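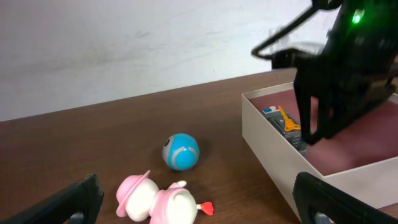

Carnimville Cricket Ground: pre-season safety check, with comments

Walked in March, starting at the Pană end and finishing at the scoreboard. Marks are OK, FIX (before the first ball) or WATCH. I love this walk. The grass is waking up, the square has that first stripe on it, and you can almost hear a bat.

1. Square and pitches
Pitch 1: OK. Firm, even cover, no loose plates when I pushed a key into the cracks.
Pitch 2: WATCH. Soft patch on a length at the Pană end. Play on pitch 1 for the Ullinau game and give this one another week of rolling.
Old stump holes: FIX. Three of them still open on the practice strip. Fill, tamp, water, tamp again.
Bowlers' run-ups: OK, and beautifully done. Whoever reseeded the far one, thank you!

2. Outfield
Sprinkler heads: FIX. The one at deep midwicket sits proud of the turf. A sliding fielder would find it with a knee.
Rabbit scrapes: WATCH. Fewer than last year, mostly down by the hedge.
Glass and cans: OK after a full sweep of the road side.

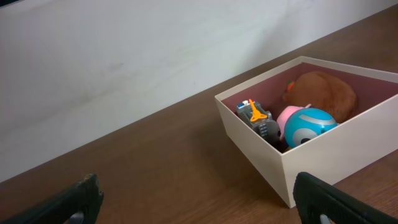 Drain cover by the gate: OK. New bolts, flush with the ground, no rattle when you stamp on it. The strip of turf around it has knitted in nicely too, so the cones can go back in the shed.

3. Sight screens and roller
Screen wheels, Pană end: OK. Both brakes hold.
Screen wheels, road end: FIX. Left brake slips. Chock it until the part comes, and keep children from climbing on it during tea.
Flomis roller: OK. Starts first time, dead-man handle cuts out as it should, guard is tight. Key goes back on the hook in the office, please, every time.

4. Nets
Netting: FIX. There's a tear at head height between lanes one and two. Cable ties are fine for an evening but it needs proper lacing.
Matting: OK. Pegs all down, edges flat.
Bowling machine: WATCH. Feed tube is good, but the tripod foot has lost its rubber. Helmet for anyone feeding, with no exceptions for good batters. Last summer we made 221 against Ullinau, and half of those runs were built in these lanes, so let's look after them. 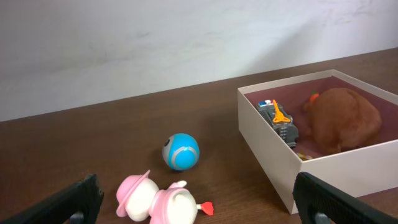
Kaiwen Ye: Could we close lane two completely until the netting is laced? I was feeding in lane one last season when a straight drive came through that same gap, and it missed my ear by very little.

Yes, agreed. Lane two is closed as of tonight, and I've moved that item to the top of the FIX list.

5. Boundary
Rope: OK. All 1,000 feet of it unrolled and checked for frays, which took most of a morning and was oddly good fun.
Distance from rope to fence: FIX at cow corner. Bring it in 6 feet so there's room to stop.
Advertising boards: OK, all laid back and pegged.

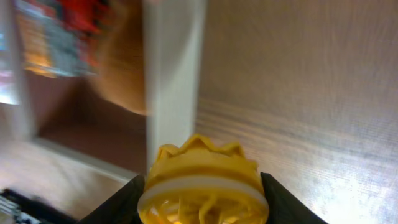 Boundary flags need replacing this year, and I'm excited to get it right. The old ones had faded so badly that fielders on the hedge side were running straight over them. I'd like a strong, warm yellow, like the plastic piece in the photo with the white band around it – that pairing would show up wonderfully against grass. I'd leave off the pointed crown, though! Anything a diving fielder can land on should be soft and bendy with a rounded top.

6. Pavilion and first aid
First aid kit: FIX. Ice packs are out of date, and we're short of eye wash.
Stretcher: OK.
Steps: WATCH. Grip tape is lifting on the bottom one. Spikes off before you go up.
Emergency access gate: OK. Opens fully, and the code works.

Samran Khamphan has the spare net lacing and the brake part is on order. Second walk at 6 in the evening, once the FIX items are done. Come along if you can, and bring gloves.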